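Staltell Memorials
Home > Urns and Keepsakes > Urn Bases > Drondeo

Drondeo Urn Base with Nameplate
Item no. 3629
Maker: Trivside
Availability: in stock, unengraved. Engraved plates ship separately.

The Drondeo is a solid wood base for a standing urn. It raises the urn off the table, gives it a flat and level footing, and carries a metal nameplate on the front edge. Families use it at the service and then keep it at home on a shelf or mantel. It is sold without an urn.

The base comes in two sizes. The small fits keepsake urns and most urns made for infants. The large fits full-size adult urns, round or square. Measure the bottom of the urn at its widest point before you order and compare it with the chart on the order form. If the urn falls between sizes, order the large.

The top is cut with a shallow recess lined in felt. The urn sits in the recess and is not glued or screwed down, so it can be lifted out for a scattering or a move to a niche. We can supply a flat top with no recess on request. Choose "flat" in the options box. Flat tops are made to order and can't be returned. 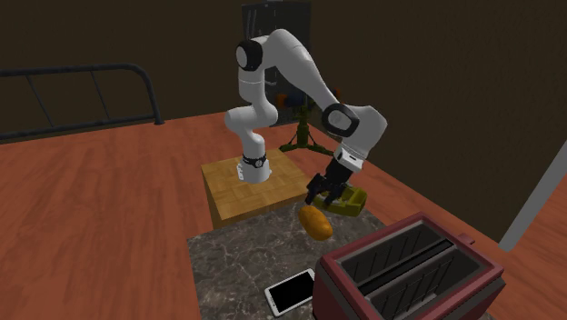 The Drondeo is made in three finishes: walnut, white oak and block. Walnut is the darkest and has a satin coat. White oak is lighter and shows more grain. Block is glued up from short pieces, so the top shows joints and small changes of color from one piece to the next. If you want to judge that kind of surface before ordering, look at the square platform under the white arm, with its light tan blocks in a checkered pattern. Our block finish has the same general character, with smaller pieces and a rounded edge. Every base is different and we can't match one to another, so please order matching bases together if they are going to stand side by side.

Nameplate

The nameplate is brushed brass or brushed steel and is held on by two small screws, which are included. The price covers a name and the years of birth and death. A second line is available for a branch of service, a trade, a nickname or a short phrase. Long names are engraved in a smaller letter so that they stay on one line.

We engrave exactly what is typed on the order form, including capital letters and periods. Accented and other special letters are no trouble. A plate for the surname Pawłowska, for instance, is cut with the stroke through the l, and there is no added charge for this. Type the letter on the form if your keyboard allows it, or leave a note and we will ask.

You will receive a proof by e-mail. Please have a second person in the family read it, and check the years against a document. The plate is cut when you approve the proof and it can't be altered after that. A replacement plate can be ordered on its own at any time – many families do this when a spouse's name is to be added.

If the service is close

Plates take longer than bases. If the service is only a few days off, order the base unengraved and add the plate afterward. The front edge looks finished without one; the screw holes are not drilled through and are hidden by a strip of matching veneer until you need them. Funeral homes can have a base sent straight to their own address. Put the name of the family on the second address line so it gets to the right person.

Care

Dust with a dry cloth. Don't use furniture polish on the nameplate, as it leaves a film in the letters. Keep the base away from standing water, including the water from fresh flowers. A vase should go next to the base and not on it. Candles can mark the finish and should stand in a holder of their own. Felt that has been flattened by a heavy urn can be raised with a soft brush.

The Drondeo is meant for indoor use. For a garden or a graveside, see our stone and cast metal bases.

Returns

Unengraved bases in standard finishes may be returned unused in the original box. Engraved plates may be returned only if the engraving differs from the approved proof, in which case we replace the plate free of charge. If a base arrives damaged, keep the packing and send us a photo before you send anything back.

Ordering notes

Bases bought before December had a slightly thicker plate. If you need a replacement for one of those, write "old plate" in the comments box so that we send the longer screws. New plates will fit the old holes.

Prices and finishes on this page were last checked 15/01/2018. Sales tax and shipping are added at checkout.

See also: Drondeo photo stand, Drondeo candle holder, engraved plates only.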